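3.2 Where keys get put down

Draft of 12/07/2026, comments to Adwoa Annan please.

The diary part of the study ran in four towns - Hasell, Rorumau, Mensah and Lososar - and asked one adult per household to write down where the house keys went each time someone came home. Paper diaries, one line per arrival. We got 2,039 usable lines from 138 households. Lines with no place named were dropped, as were lines where the writer was plainly guessing for someone else ("probably his coat").

Coding was done by hand. Two coders, same sheet, disagreements talked through and settled before the April count. Four place types: a fixed spot meant for keys (hook, bowl, tray), a flat surface used for other things too, something worn or carried, and the lock itself. The last one was not in our first scheme. We added it after the Lososar diaries came in, where leaving the key on the inside of the door is normal and several writers were puzzled that we asked.

Flat surfaces came first in every town. Kitchen counters mostly, then hall tables, then the stairs. Fixed spots did better in Hasell than elsewhere, and we think this is the housing: older row houses with a narrow hall and a wall right by the door. In Mensah the front door often opens straight in to the living room and there is no wall to speak of.

Owning a fixed spot and using it are two seperate things. Nearly 40 households said at intake that they had a rack or bowl for keys, and their diaries still show plenty of counter and pocket entries. Bag and coat entries go up on days marked "shopping" or "rain". Full hands, presumably. We did not ask about it directly and should have.

Stands that join hooks and a tray (Figure 4) gave the coders some trouble. A key dropped in the tray part and a key hung up are both "fixed spot" in our scheme, but writers treated them as different acts, and one Rorumau writer kept separate tallies for the two in the margin. We kept the single code. A later round could split it.

Figure 4. Table-top key stand of the joined type: four hooks under a bar, oval tray at the base.

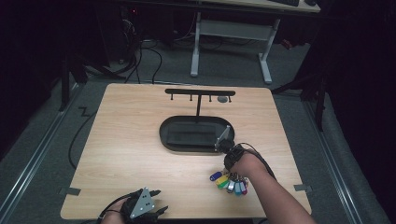

3.3 Lost and late

Diary writers also ticked a box when keys could not be found at leaving time. Ticks were rare overall and bunched in a few homes, so we report them by household and not by line. Pocket and bag entries come before most of the ticks. Fixed-spot entries come before very few, though the homes that use them may just be tidier in general. No way to tell from diaries alone.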